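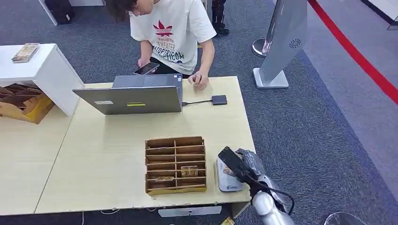 The dividers in our Tisel sorters are working loose and the small cards are sliding under them into the wrong slots. We have two of the cardboard sorters at the Hirgate desk and we use them to hold cards and small packets until they are checked against the list on the laptop. The one I am writing about stands on the main table in front of the laptop, with one gold-colored packet or card in the right column and a tan card in the lower left slot. The other is kept lower down, under the white side table. Both were put together from the flat pack by the same person following the printed sheet, and both have the same problem, though the one on the main table is worse.

Ticket 3101
Opened: 27 September 2023
Opened by: Shobha Thampi, Hirgate desk
Product: Tisel cardboard sorter, two columns
Status: Closed

What happens: when the sorter is moved, even a few inches, the horizontal panels lift at the back and leave a gap. Anything thin goes through. Last week we had 7 cards in the wrong slot at the end of the day, and they all had to be checked again by hand. The thicker packets stay where they are put.

What we tried: pushed the panels down again (holds until the next move). Clear tape along the front edge (came off). Turned the sorter around so the back faced us, no change.

Reply, Damián Garrido, Fedoruk support
Thank you for the details. Three questions. Do the tabs on the long center panel go all the way through the base, or do they stop flush with it? Is the base glued down or only folded? And do you move the sorter by the outer walls or by the center panel?

Reply, Shobha Thampi
The tabs stop flush. The base is folded, no glue, the sheet didn't mention any. Most people here pick it up by the center panel because it is the easiest thing to grab with one hand.

Reply, Damián Garrido
The tabs should come through the base and bend flat underneath. If they stop flush, the center panel is sitting too high and the horizontal panels can't seat in their notches. Please try this on one sorter first:

1. Empty it and turn it upside down.
2. Unfold the base and pull the center panel out.
3. Check the slits in the base. On some packs they are not cut all the way through. Open them with a knife if needed.
4. Put the center panel back, push the tabs through, and bend them outward.
5. Fold the base closed and refit the horizontal panels from the bottom row up.

After that, please lift it by the outer walls only.

Reply, Shobha Thampi
Did the main table one. Four of the slits were not cut through, I could feel it from the underside. Opened them and the tabs went in. The top row is still a bit slack on the left but a card doesn't pass under it now. Took 16 minutes including finding a knife. Will leave it a few days before doing the other.

Reply, Shobha Thampi
No cards out of place since the refit. I have done the second sorter the same way. One tab tore on that one, so I put a strip of paper tape under the base. Can you send a spare center panel?

Reply, Damián Garrido
A center panel is on order for you and should ship in early November with the next Romeo delivery. The tape is fine until then. I have passed the uncut slits on to the people who print the assembly sheet, and have asked for a line about bending the tabs.

Reply, Shobha Thampi
Panel arrived and fitted. You can close this.

Closed by: Damián Garrido
Cause: base slits not fully cut, center panel not seated

Home Products Assembly sheets My tickets Log out

Contact Fedoruk support | © Fedoruk | Back to top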